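The mug tree has landed (and other news from my tiny kitchen)

11th February

So I finally did it. I bought the mug tree.

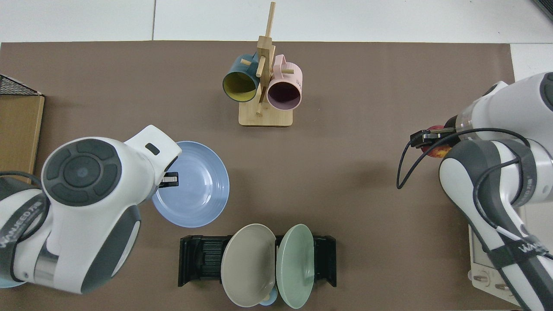
The new mug tree, plus the plates that now have to live up to it.

If you've been reading for a while you'll remember my complaining back in September about the mug shelf, which was really the top half of the spice shelf, and which meant that every cup of coffee started with me moving the paprika. Jennylyn had been telling me to get a mug tree for ages. I kept saying they were for people with counter space. Well, I still don't have counter space, but I do have a mug tree, and I love it so much I've been drinking tea I don't even want.

It's light bamboo, very plain, one post with short pegs and a flat base. I looked at a fancier one from Cluvness with a curly metal top for 39 dollars and decided I couldn't be trusted to dust the curls. Mine came from the little homewares place in Salville, next to the bakery, so of course I came home with a mug tree and also a loaf of raisin bread.

The teal mug with the yellow inside is my favorite and has been for years. Every time I get to the bottom of my coffee there's this bright cheerful yellow waiting for me, and on a gray morning that helps! The pale pink one was a present from Leonora when I moved in. It's dark on the inside so you can never tell how much is left, and I've tipped it up for a last sip that wasn't there more times than I'd like to admit. I tried them on different pegs and they look best side by side, so side by side they'll stay.

Now, the plates. I used to have a proper matching set, all white, and one by one they met the kitchen floor. When it got down to 2 survivors I gave those to my brother Jhun and started buying single plates in colors I liked — a beige one, a sage green one, a light blue one. I was worried it would look like a yard sale. I think it looks great, especially on the brown mat, which makes everything a bit warmer. The mat was originally for crafts but it's been promoted.

The black dish rack holds the plates upright in its slots, and I've started leaving the everyday ones in there full time instead of stacking them in the cupboard. Eduardo (Lacson, not my uncle Eduardo, who has never had an opinion on a dish rack in his life) thinks that's cheating. He says a rack is for drying and a cupboard is for keeping. I say I've saved myself 100 trips to the cupboard already and he can stack his own plates however he wants.

Still on my list: a home for the black wire basket. It's been perched on a cardboard box for far too long and I'd like to hang it on the wall for fruit, if my landlord says yes to one more hook. I've got apples in the house at the moment, the red and yellow kind, and they deserve somewhere nicer than wherever I last put them down.

Next time, the spice shelf. The paprika has so much room now it looks lonely.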